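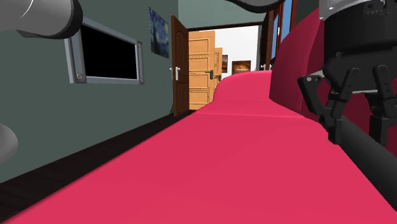 Upholstery Maintenance Technician (Corridor and Lobby Seating)
Trerby Contract Interiors

Trerby maintains fixed and modular seating in 14 buildings, mainly clinics, hotels and college residences. The technician will inspect, clean and repair fabric and vinyl covers on site and record all work in the Wistix job system.

Duties
Inspect seams, piping, zippers and staple lines on a set schedule.
Replace worn foam and re-cover bench sections up to 80 inches long.
Cut panels from stored patterns and match nap direction across joins.
Carry out spot cleaning according to the fabric maker's care code.
Report loose frames and damaged legs to the joinery team.

Requirements
Two years of bench or site upholstery work.
Working knowledge of industrial walking-foot sewing machines.
Valid driver's license. A van is supplied.
Ability to lift 50 pounds and to kneel for extended periods.

Terms
Full time, 40 hours per week, with 11 paid vacation days in the first year in addition to public holidays. Work in hotel lobbies starts at 5:30 a.m. Hand tools are provided; personal shears may be used.

To apply, send a work history and two references to Mwanaisha Makokha, Field Services, quoting job number 214. Shortlisted applicants will complete a paid half-day sewing test in July. Questions about the test should go to Mali Jenkins in the workshop.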